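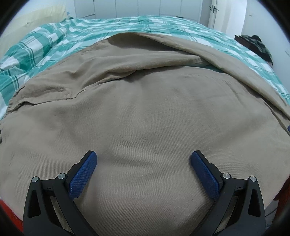

4.2 Blankets and the Making of the Bed

Figure 3. A beige-tan twill blanket spread over a bed, smooth in the foreground and gathered into looser folds farther back.

Search this journal Enter keywords Advanced search

Of all the household textiles our participants talked to us about, the blanket was the one they came back to most willingly, and often with a good deal of affection. We had gone into the Cliltdale interviews expecting to hear mostly about sheets and pillowcases, the things that get washed every week or two and so turn up in every laundry diary, and we did hear plenty about them. But when we asked people to tell us how they knew a bed was made, it was the top layer they described, and how it lay, and what they did with their hands to get it that way.

The wider survey bears this out. Of the 1,104 households that returned the Clellska questionnaire, 1,003 answered the open question on bed making, and nearly 500 of those wrote something about smoothing, pulling or straightening a blanket. We had left three lines for the answer. A good many people turned the page over and kept going on the back, and we are grateful to them for it, even if the coding took us most of May.

Two ways of working came up again and again. In the first, which we call drawing, the person stands at the foot or the side of the bed, takes hold of the edge and pulls the whole cloth toward them until the slack is gone. In the second, which we call sweeping, the blanket is left more or less where it fell and the flat of the hand is passed over it, working outward from the middle. Most people seem to use a bit of both, and several told us they had never given it a thought until we asked. Drawing tends to clear the near part of the bed first and leave the fullness at the far end, and a bed caught partway through may look a good deal like the one in Figure 3, where a raised ridge of cloth arcs across behind the smoother part and a folded flap curves over at the upper right, its edge lying across the bedding underneath. We can't say from a single view how any one fold came about, of course, and we use the figure only to show the kinds of shapes that our participants had names for.

And they did have names! The long slanting crease, of the sort that runs in from the upper left in the figure, was called a "road" in one household and a "drag" in another. Shallow wrinkles were usually forgiven. People told us they would settle by evening, or that they belonged to the blanket and gave it some character. The raised ridge got far less patience, and many of those we spoke to said they would go around to the other side of the bed to deal with one, even on a busy morning.

The weave has a part in this as well. Baird, in the earlier study of linen closets on which so much of our own work leans, suggested that people judge a twill more strictly than a plain weave, the diagonal giving the eye a line to follow across the bed. Our interviews offer some gentle support for that idea. Owners of twill blankets talked about "getting it to run straight," a phrase we did not hear from owners of knitted or fleece ones. The Rotetti swatch book, which we carried from house to house and which is by now rather worn at the corners, was helpful in settling which weave a person had in mind when the label had long since been cut off.

We turn next to the folding back of the top edge, where habits differed much more from one household to another.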